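How to Set Up Good Practice Rules for Hand-Held Gripper Recording

If you collect demonstrations with hand-held grippers, you need written rules before you need more hours. We learned this at Dretine after throwing out a large part of an early set: 3702 clips went in, and almost 3000 came back from review with a note on them. Most of the notes were about things a one-page sheet would have caught.

The steps below are the ones we use now. They assume two grippers per operator, a marker on each, and a shared room with other people in it.

Step 1: Write down what counts as a session

A session starts when both grippers are picked up and ends when both are put down. Give it one task name and one operator number. If the task changes, start a new session. Do not rename clips afterward.

Step 2: Check the hardware before you record

Look at the jaw pads first. Both halves should meet along their whole length when closed, and neither should be peeling. Open and close each jaw 20 times and listen for clicking.

Then check the marker. It has to lie flat, with the black border complete and clean. Replace a scratched marker. Do not touch it up with a pen -- the detector may still read it, but the pose will jump.

Last, follow each cable from end to end. Leave enough slack for a full reach, and keep any loop on the outside of the forearm so it can't get between the jaws.
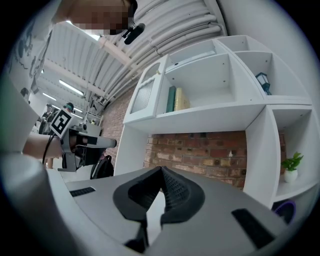

Step 3: Agree on the room

Tell everyone who shares the space when you are recording. Put a sign on the door and take it down when you stop. People who have not signed a consent form can ask for a clip to be removed, and the request is carried out the same day. Faces are blurred before the files leave the local drive. This applies to operators too, even those who say they don't mind.

Shelves, bags and plants can stay where they are. Varied backgrounds are useful. What has to go is anything private: mail, badges, screens with names on them.

Step 4: Set limits on time

Our limit is 8 sessions per operator per shift, with a break after every second one. Wrists get tired before people notice, and the grip gets sloppy. If an operator wants to stop early, the shift ends there and the log says "ended," with no reason needed.

Step 5: Log faults as they happen

Use the same short words every time: drop, slip, marker lost, cable, person. We keep ours in Savo, but a spreadsheet works. Write the entry before the next session starts. A fault is not a reason to delete a clip. Mark it and let the reviewer decide.

Step 6: Review the rules

Read the sheet through with the operators every January and again after any change of hardware. When we moved to the Lamrani pads, the old closing check no longer made sense and had to be rewritten. Keep the old versions, with the month on them, so that each clip can be matched to the rules it was recorded under.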